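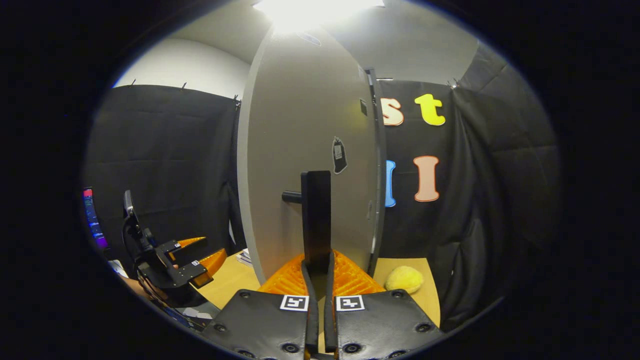
Jeanie Innes has been fitting and repairing door handles in Skellness for most of her working life, and she teaches a short evening course on it in Ulgate. She prefers levers to knobs and will tell you so early in the conversation. The white panel with the black lever handle on its left side, at mid-height, is the sort of thing she likes to talk over. "Black on white is easy for people to see," she said. "If you have an older parent in the house, that matters more than what the handle cost."

I asked how she got into the trade. She started at Dhillon, a hardware store in Skellness, working the counter. Customers would bring back a handle that "didn't work," and she would take it apart in front of them. Most of the time the handle was fine and the latch was the trouble. After a few years of that she began going out to houses, first on her lunch hour and then as a job of her own.

"People blame the part they touch," Innes said. "They touch the handle, so the handle is broken. I always start with the latch. Does it slide when you push it with your thumb? Does it come all the way back out? Then I look at where it meets the plate. You can see from the scratches if the door has dropped."

A sagging lever is the complaint she hears most. The handle droops a little below level and has to be lifted by hand before the door will close properly. She said the usual cause is a tired spring, and on some sets the spring can be replaced for very little money. On others the whole thing is sealed and you have to buy a new pair. She carries a few springs in a tobacco tin and tries those first.

Loose handles are next. "There is often a small set screw on the underside of the lever," she said. "It works itself out over the years. People tighten the big screws on the plate because those are the ones they can see, and it still wobbles. Get down on your knees and look from below."

She doesn't use power drivers on handle screws. She has seen too many stripped heads, and the screws are short and soft.

The course in Ulgate costs $48 and runs over four evenings. Students work at tables and pass the hardware around. On the first night they do nothing except take a lever set apart and put it together again. By the second they are marking out and drilling. The third is for latches and strike plates, and the last is for whatever people bring from home in a bag. Innes said the bags are her favorite part. One man brought a bathroom lock with the key snapped off inside, along with most of the door it had been attached to.

Her own stock is kept in a rented unit on Umgate Road, number 1281, where she has more than 300 handles on shelves. Many came out of houses that were being remodeled. She sorts them by the distance between the screws. Sorting by color was her first system and she gave it up within a month. "You want to cover the old holes," she said. "If the new plate doesn't reach, you're filling and painting, and now it's a weekend."

I asked what she tells people who are buying new ones. She said to measure the thickness of the door before going to the store, and to find out which way the lever has to point. Some levers can be turned around for a left-hand or right-hand door and some can't, and the box doesn't always make it clear. She also thinks people should hold the handle before paying for it. Thin, square levers look good in the catalog, she said, but some of them dig into the palm, and the open end can catch a sleeve.

She is less interested in finishes. Black has been popular with her customers for a while, and before that they all wanted brushed nickel. She cleans both the same way, with a damp cloth and a drop of dish soap, then a dry cloth. She has no time for polish on a painted or coated handle. "It takes the coating off at the spot where your thumb goes," she said. "Then they call me and ask if I can paint it."

Innes also had something to say about door edges. She runs a hand down the edge of any door she is asked to look at, top to bottom, before she picks up a tool. If there is a strip or trim along it, she checks that it's tight. A lifted trim can rub the frame and feel just like a bad hinge.

The next course begins in March and she has two places left. Students should bring a number two Phillips screwdriver, a pencil, and a tape measure. She supplies the hardware, and anyone who wants to keep the lever set they practiced on can take it home for five dollars.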